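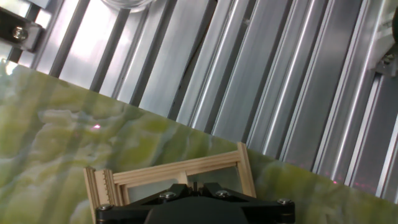

July, notebook, screening room side, start 4:40 pm

Ran the Fadbridge test cut again for the laugh track work. Same print as last time, the comedy with the two brothers-in-law and the stolen ferry. Room was fuller than I like. Fevari handed out the comment cards at the door, and then they talked to people in line about how much the last crowd had loved it. I have asked them twice to stop doing that. You can't tell a room it's about to see something hilarious and then measure how much it laughs.

Setup: two mics at the front, one at the back left, recorder in the booth. Gain left where it was for the first run so the files can be compared. Back left mic picked up the air handler again from reel three on. I cut it out below 116 Hz afterward and it mostly went away, but so did some of the low chuckling from the men in the rear rows, so treat those numbers as soft.

Length of the cut: still too long. The distributor's sheet says 21 jokes were "punched up" since the spring version. I went through with the old notes beside me and could find a real change in maybe half of them. A few are the same line said louder. One is the same line with a horn after it.

What the room did:

Opening to the dock scene — polite. A few people laughing at the hat business, always the same voices. I'd call this warm-up laughter and not count it for anything.

Dock scene — good. Real laughter, started in the middle of the room and spread. It did the same last time, so I believe this one.

The wedding speech — this is the scene everyone at Fevari keeps bringing up, and the one the write-ups will bring up if it stays in. It got a gasp, a big laugh right on top of the gasp, then a drop. The drop is the part they leave out of their reports. On the recording the next eight lines play to almost nothing. Either the audience was still getting over it or they had turned on the character. I don't know which and I don't think the cards can tell us, because the card asks "Which scene was the most memorable?" and naturally they all put the wedding speech. Memorable isn't the same question as funny. I'd remember a fire alarm.

Ferry chase — long. Laughs at the start, then coughing. Krešimir thinks the coughing is just the air in there. Could be. It wasn't there during the dock scene, though.

Ending — applause, but somebody near the front started it early and loudly and I would like to know where that person works.

Cards: Fevari is quoting a pile of 401 across all the screenings as if it were one group. It's several different rooms, different times of day, and at least two different cuts. The early ones saw the Fludton version with the old ending. You can't add those up. Told them so in the hallway, got a nod, expect to see the number on a slide anyway.

Disagreement with Krešimir Babić, for the record. He says the recordings overstate what we know because loud laughers dominate, and the cards are at least one per person. Fair point about the loud laughers. I still trust a noise somebody made without thinking over a box they ticked while looking for their coat. He wants to try seating the known loud ones at the edges, which seems to me like fixing the answer from the other end. We left it there.

Mathew (the timing script, for anyone new reading this) lost sync around reel four again. It thinks the reel change is a laugh. Marked by hand from there to the end. Please don't use the automatic counts from this run until that's sorted. I have renamed the file so it's obvious.

To do:
Get the card wording changed, or at least add "Did any scene put you off?" with a blank line under it.
Ask for the cut without the wedding speech. They have one, they showed it at Fludton and never sent us the results. I would love to see those results.
Move the back left mic away from the vent.
No talking up the picture in line. Put it in writing this time.

Added later, 9:15 pm: listened once more to the drop after the speech on headphones. There is one person laughing all the way through it, close to the front right mic. Same rhythm as the early applause. Not proof of anything. Saved the clip.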